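遥操作做了一个夏天,记一些东西

2019年9月2日 星期一
分类:机器人 / 杂记

上个月有人在评论里问我,遥操作到底是怎么个操作法,一天能录多少,手会不会酸。当时回了两句,没说清楚,今天补一篇。手会酸,主要是右手虎口和左肩。

先说设备。两条从臂是Trirka的,黑色,夹爪两指,装在桌子后面的架子上。主手那一对是Desus的旧型号,我从别人手里收的,2088元,带一个电源,缺一个脚垫。主手的关节长度和从臂不完全一样,要在软件里做一层映射,肩和肘好办,腕部麻烦一些。软件用的是Hanar,版本很老,界面只有英文,录制键默认是空格。我后来改成了脚踏板,原因是两只手都套在主手上的时候按不到键盘,头两天我是用下巴按的。

主从之间的延迟,我用手机慢动作拍过,拍了几次数字都不一样,就不写了。感觉上是能用的,做慢动作时察觉不到,快速甩手腕时会发现从臂跟在后面。快速甩手腕本来也不该做。

再说任务。最早想录的是叠毛巾,录了一个星期,放弃了。毛巾每次摊开的样子都不同,我自己示教的办法也每次都不同,有时先折长边,有时先折短边,完全看当时毛巾在哪里。这种数据拿去训练,出来的东西在桌上犹豫,爪子伸到一半缩回去,再伸。后来换成摆盘,用玩具蔬菜和两个盘子。规则写在一张纸上,贴在墙外侧我坐着能看见的地方:

左手负责左边的东西,右手负责右边的东西。
放的时候先到盘子上方,停一下,再往下。
松开以后先抬高,再往回收。
没抓稳不要硬来,整条作废重录。

最后一条执行得最差。

玩具蔬菜是在楼下小商品店买的,有萝卜、茄子,还有几样后来没用上的。萝卜带叶子,这一点在挑的时候没多想,结果叶子成了整个任务里最费事的部分。从哪里夹,叶子朝哪边,放下去以后叶子会不会搭在盘沿外面,这些都要管。茄子相反,表面滑,没有地方可以勾,夹偏一点就转。

盘子换过一次。第一套是白瓷的,放在浅色桌布上,摄像头里边缘很淡,训练出来的策略经常把萝卜放在盘子旁边的桌布上,放得还很端正。现在这套是有颜色的玻璃盘,花瓣形的边,我从家里柜子里拿的。透明的东西大家都说难,我的经验是有颜色就还行,反光会有一点,每天上午窗帘拉一半,就这么录。

桌布是格子的,这个要说一句。有朋友建议换成纯色的,说格子会让模型偷懒,记住格子上的位置。我试过,把桌布抽掉直接在木板桌面上录了两个半天,没看出区别,可能是录得太少。后来又铺回去了,爪子碰到桌布比碰到木板安静得多,楼下的人也没再上来敲门。

一条示教的流程大概如下。东西摆好,两条从臂回到起始姿势,踩踏板,提示音响一下,开始。左手右手可以同时动,但我刚开始的时候做不到,总是一只手在做,另一只手悬着,眼睛只看得住一边。练了一阵以后能交错着来,右手往盘子上方走的时候左手已经开始往下探。最熟的时候一条17秒,平时要长一些。结束再踩一次,保存,然后站起来把东西拿回去,重新摆。

重新摆是最花时间的。也是最无聊的。刚开始我每次都摆得差不多,茄子总在左边那个位置,萝卜总是叶子朝我。录了几天以后把起始画面叠在一起看,几乎重合。这样训练出来的东西只会在那一个位置抓。后来我规定自己每次都换,换多少凭手感,有时候故意把茄子竖起来放。竖着的茄子在抓的时候比躺着的好夹,但是爪子靠近的时候容易碰倒,碰倒了就要重来,所以竖着的那批录得很慢。

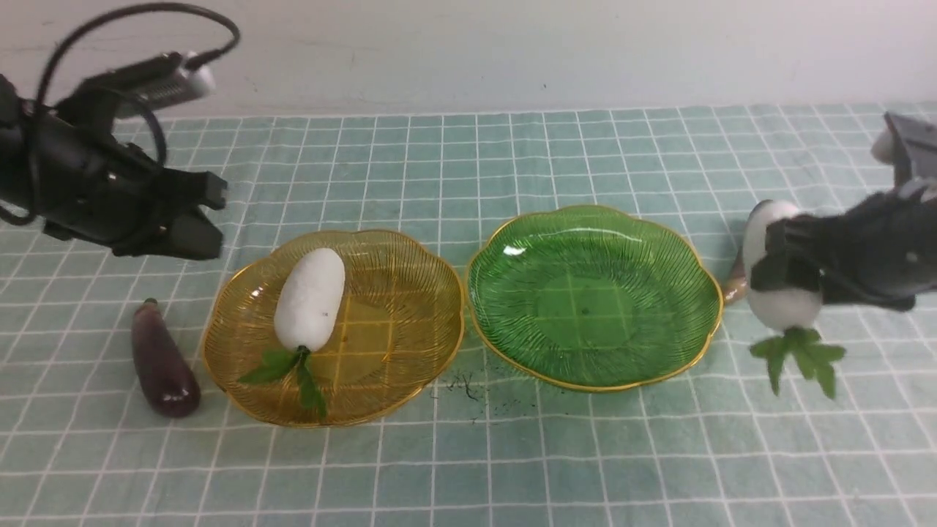
头部视角。右爪夹着一颗萝卜,另一颗在黄盘里,绿盘空着,茄子立在左爪旁边。

头部这个视角我平时盯得最多。腕部的视角适合看夹得正不正,可是两只手一起动的时候,我只能看一个屏幕,那就看头部的。它有个缺点,高度不太好判断。爪子悬在桌布上面,到底是离桌面一指还是一掌,从这个角度看差别很小,得靠影子。所以我把顶灯旁边又加了一盏台灯,从侧面打,影子明显一点。加了灯以后玻璃盘的反光也明显一点,算是扯平。

萝卜怎么夹,我改过三回。第一种是夹根部中间,横着进去,好处是稳,坏处是爪子的外壳宽,放进盘里的时候会先碰到盘沿。第二种是夹叶子和根连着的地方,细,容易对准,但一提起来根就往下坠,一路晃,到了盘子上方还在晃,只好等它停。第三种是夹住根,让叶子垂在下面,放的时候叶子先碰到盘子,再慢慢斜下去。第三种看起来别扭,录得也慢,不过成品的样子最好看,萝卜斜着躺在盘子里,叶子散在盘边。叶子搭出盘沿我一开始当作失败,后来放宽了,只要根在盘子里就算成功。标准放宽以后,之前删掉的那些条目就有点可惜,已经找不回来了。

三种夹法混在一个数据集里,结果不太好。策略有时候从第一种的方向靠近,快到的时候又想换成第三种,爪口在萝卜旁边转来转去。我把它们按日期分开,只留第三种训练,转的情况少了很多。这件事跟之前叠毛巾是一个道理,我在毛巾上已经吃过一次亏,换了萝卜又吃一次。

说到这里要提一下Freya Entwistle。她在Treloar做示教方面的工作,我们是在一个邮件列表上认识的,没见过面。我把毛巾和萝卜的事情写给她,她回得很短,意思是让我把自己的动作先想成别人能照着做的步骤,照着做,哪怕其中有一步当下看着多余。她还让我每录一段就回放一次,从头看到尾,不要快进。回放这件事我本来嫌浪费时间,照做之后发现自己有个毛病:每次松开夹爪之前,手腕会不自觉往外翻一点。我自己端盘子、放杯子的时候也这样。主手把这个动作老老实实传过去了,从臂做了,模型也学了,放下去的萝卜因此总会滚一下。

改这个毛病用了好几天。现在松开之前我会在心里数一下,手不动,再松。数据里因此多了一小段静止,训练前要不要把静止的帧去掉,我问过几个人,说法不一。我目前的做法是开头和结尾的静止剪掉,中间的留着。

也试过另一种办法,就是手把手地带。把从臂的电机切到重力补偿,人站在桌子旁边,直接抓着臂走一遍,软件记录关节角。好处是力道很直接,爪子碰到东西手上马上有感觉,用主手就没有这个,Desus那一对没有力反馈,碰到桌子也只能靠眼睛和声音。坏处是人的手和袖子都在画面里。我当时的办法是先带一遍,记下轨迹,然后让臂自己回放一遍,回放的时候再录图像。单臂这样做可以,两条臂就很难,一个人抓两条臂,脚下还要躲线。而且回放的时候东西只要偏一点,就抓空,整条作废。试了两天,又回到主手那边去了。

手把手的办法我现在还留着一个用处,就是找起始姿势。用手把臂摆到想要的样子,存下来,比在软件里一个关节一个关节调快得多。腕部那几个关节尤其是这样。

线的问题也写一下。左臂顶上那根黑线我放得比较长,绕了一个大圈再下来。刚装的时候是用扎带贴着臂固定的,肘一弯就绷紧,有一回录到一半信号断了,后面的图像全是同一帧,我没发现,又接着录了一个下午。现在宁可让它松着,难看一点,会在墙前面晃来晃去。训练的时候会不会有影响,我没有单独验证。发现断线那天以后,我在Hanar的保存脚本里加了一个检查,连续几帧完全一样就响一声。这个检查平时不响,偶尔误报,多半是我自己停得太久,画面又刚好没有噪点。

关于数量。到上周五为止,存下来的一共近2000条,里面包括毛巾的,也包括三种夹法各自的萝卜。真正拿来训练现在这个策略的只是其中一部分。刚开始我每天给自己定指标,录到就收工,后来发现为了凑数,后半段的动作越来越急,抬得不够高,爪子从盘沿上蹭过去。蹭过去也算成功了,东西也在盘子里了,看成功率看不出来。改成按时间算以后好一些,录12分钟,起来走一走,换杯水,再坐下。一上午几轮下来,虎口还是酸,肩膀没那么难受。

主手的高度对肩膀影响很大。我原来把主手放在普通书桌上,坐着的时候手肘是悬空的,录久了左肩往上耸,自己不知道。后来把椅子调高,脚下垫了两本旧电话簿,手肘能放在桌沿上,左边的动作马上稳了。看数据也能看出来,左臂的轨迹以前有细小的抖动,换了椅子高度以后平滑不少。脚垫高了,踏板也得跟着垫高,不然够不着。这些事情说明书上都没有。

失败的条目要不要留,我前后态度变过。一开始全删,后来留了一类,就是抓滑了又重新抓上来的。这类条目里有一段是错的,但后面有一段是怎么救回来,模型很需要这个。没有这类数据的时候,策略一旦抓空,就会空着手去盘子上方,停一下,松开,抬高,收回,一步不差,盘子里什么都没有。看过几次以后我专门录了一批“抓滑再抓”的,做法是故意先夹偏,让萝卜滑下去,再调整,再夹。后来想想,故意夹偏那一段也被学进去了,于是又把这些条目的前半截剪掉,从滑落之后开始用。剪的工作量很大,一条一条看,看得眼睛发涩。

茄子到现在还没解决。左手负责左边的东西,茄子一般归左手,而我的左手本来就笨,加上茄子滑,左边的成功率一直比右边低。我试过在夹爪的指垫上贴一层薄硅胶片,有效,但硅胶片会慢慢移位,录着录着手感就变了,前后数据不一致。撕掉了。也试过把茄子放到右边让右手抓,右手没问题,那就说明主要是人的问题,跟爪子关系不大。这一周打算只练左手,不录,练到顺了再录。

还有个小事,桌布上老是有碎屑,黑的,很细。每天开始前拿湿布擦一遍,录到中间又有。擦得太勤会把桌布扯歪,格子就斜了,斜了又得对齐。我现在只在开工前擦,中间不管。

评论里另外有人问,能不能不用真机,在仿真里录。我没有做过认真的对比,只能说我这边,夹子碰到塑料叶子的那一下,仿真里做不像,叶子要么是硬的,要么直接穿过去。有条件的人也许能做得好。我的电脑跑不动。

再补几条零碎的,是我自己记在本子上的,想到哪写到哪。

开始录之前先空做两遍,不放东西,让手记住行程。早上第一批的动作总是偏小,空做两遍以后会好。

主手的夹爪扳机有一点空行程,冬天和夏天不一样,每天要重新标一次零点。我去年12月第一次借人家的设备用的时候不知道这件事,一整天从臂都夹不紧,还以为是电机坏了。

文件名里写上夹法。不要只写日期。过了一个月,日期什么都说明不了。

桌子边上不要放水杯。手套在主手里的时候,肘会往外顶。

戴手表的话摘下来,会卡在主手腕部的缝里。

两条臂尽量不要在两个盘子中间碰头。中间那一块两边都够得到,刚开始我觉得方便,什么都往中间放,后来两个爪子撞过一次,右爪的指头歪了,用内六角重新紧过。现在规定谁要进中间,另一只手先抬起来等着。等的那只手抬到哪里也要固定,不然又是一种新的变化。

录的时候不要听播客。音乐可以。播客里的人一笑,手会停。

接下来想做的是把两颗萝卜分开放到两个盘子里,左边的放黄盘,右边的放绿盘,茄子最后放,放哪个盘子由一个指令决定。指令这部分还没有写,眼下只是在动作上先把几种情况都录出来。右边放绿盘的距离很短,萝卜本来就在盘子旁边,抬高、挪一点、放下,照理说最容易,可是距离一短,我就总想省掉“先到盘子上方停一下”那一步。回放里抓到自己好几次。省掉的都删了。

另外准备给Freya Entwistle寄一份整理好的小数据,让她帮忙看看左手的轨迹。她那边用的格式跟Hanar导出的不一样,转换脚本我写了一半,关节顺序对不上,左右臂也是反的。转完以后如果没有别的问题,会把脚本放出来。谁手上有同一代的Desus主手,特别是有多余脚垫的,麻烦在下面留个言,我那个缺的角现在还是用折起来的纸板垫着。

------
上一篇:电源风扇太响,换了
下一篇:没有了

评论(3)

路过:请问踏板是买的还是自己做的?

博主回复:买的,缝纫机用的那种改了一下线。自己焊了一个USB小板子接上去,踩一下等于按一次空格。

小周:叠毛巾那批数据还在吗,能不能发我一份?动作不统一也没关系,我想看看起始画面。

博主回复:还在,有点大。留个邮箱,周末传。

老陈的工具箱:指垫打滑可以试试自行车内胎,剪一小块,用双面胶比硅胶片牢,就是颜色会蹭到东西上。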